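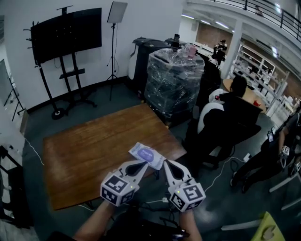

Feuchttücher im Haushalt: häufige Fragen

Darf ich Tücher in die Toilette werfen, wenn »spülbar« draufsteht?
Ich würde es lassen. Spülbar heißt erst einmal nur, dass das Tuch durchs Rohr passt. Was danach in der Pumpe passiert, steht auf keiner Packung.

Reinigt ein Feuchttuch besser als ein Lappen?
Auf dem Esstisch habe ich keinen Unterschied gesehen. Der Lappen von Soler kostet einmal Geld und hält bei mir seit Juli.

Was ist von »99 Prozent Naturfaser« zu halten?
Fragen Sie nach dem Rest. Bei Lirberg bekam ich auf diese Frage einen Prospekt.

Schaden die Tücher geöltem Holz?
Ein einzelnes Mal wohl kaum. Wer täglich wischt, sollte an einer verdeckten Stelle testen – und dem Wort »pflegend« nicht trauen.

Wie lange hält eine offene Packung?
Hersteller nennen gern drei Monate. Meine von Hovix war nach 41 Tagen trocken, Klebelasche hin oder her.

Lohnt sich die Vorratspackung mit 600 Tüchern?
Für eine Kita vielleicht. Zu Hause verführt sie dazu, für jeden Krümel eines zu ziehen.

Bekommen Sie Geld von Herstellern?
Nein. Fumetura hat Proben angeboten, ich habe abgelehnt.

Hugo Quintana, Stand: Dienstag, 22. September 2026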